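Petition count: we made it, with room to spare!

The clerk's office finished checking signatures for the Edina ward question, and 431 of ours from the east side alone were good. Add the ones Brahim El-Sayed's crew brought in from the Awan Street doors and we cleared the 900 we needed. We had hoped for 1,000, and the late sheets (still coming in from Povaritz Hall when the office closed) would have put us there, but who cares, we are on the ballot!

So the spring vote will ask whether council members should be elected by ward or citywide. Thierry Bailly spoke for us at the December hearing and got more nods from the dais than I ever expected to see. Two members are still dead set against it, and we'll keep calling them, politely. 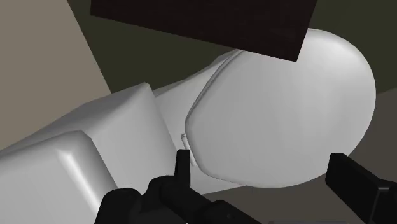
Do I have to register again if I moved within the city?
You need to update your address, even if you only went down the block. The form is short and you can do it at the clerk's counter.

Next up is the forum with the school board candidates, and the Desik Room is ours for the whole evening. Come early, bring a neighbor, bring your hardest question about the levy! We still need people to greet at the door and to run cards up to the moderator. If you can drive someone who doesn't get out much at night, reply to this newsletter and we'll match you up.

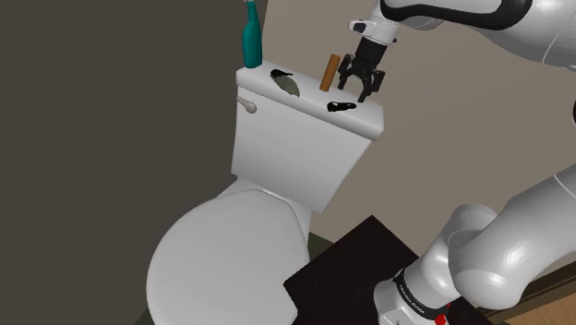 Teal bottle at the end of the tank lid.

Yard signs are at Thierry's, on the porch. Take one for a friend too.

Sent 2 Feb 2018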